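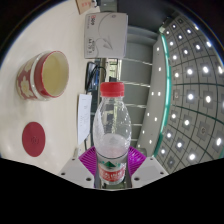
Freezing water bottles for a car trip, how full?

sdzene
Driving to the lake at Skeremeck, 185 miles, no cooler this time. Want to freeze a few plain bottles to keep lunch cold and drink later. How full before they split? Last one I did bulged so bad it wouldnt stand up.

kettle_and_co
Three quarters. Lay it on its side in the freezer with the cap loose, tighten once its hard. Done.

Bravell
On its side with the cap LOOSE? enjoy your skating rink. Stand it up.

kettle_and_co
Not full so it doesn't reach the cap. tilt it a little. Been doing it for years

sdzene
ok so which

Arunas_S
Stand them up. Freeze the bottom half only, top up from the tap when you leave. Cold water right away and the ice lasts. A full solid one you can't drink for hours.

Bravell
^ this. Also squeeze some air out before you cap it.

pinwheel700
Wouldn't reuse those thin bottles at all, they get tiny cracks at the ridges. Mine leaked all over the back seat in November. Get a real flask

Arunas_S
A flask costs 20x as much and doesn't keep a sandwich cold. One trip is fine, then recycle.

pinwheel700
Your seats not mine

sdzene
Don't have a flask that fits the bag anyway. Do labels come off? Paper ones went to mush in the bag last time, stuck to the napkins.

kettle_and_co
Peel paper ones first. Plastic wrap kind you can leave on. Old sock over the bottle takes care of the drips

Bravell
or a dish towel. and dont put it next to anything in cardboard, had a box of crackers go soft clear through

sdzene
Good point, crackers going up front. Doing the half thing, two in the freezer now standing up. Also bringing real cups this time, sick of paper ones. How do you pack those?

Arunas_S
Roll each one in a T-shirt, handle side up. Coasters flat at the bottom of the bag.

pinwheel700
who brings coasters to a lake

sdzene
me. its my aunts table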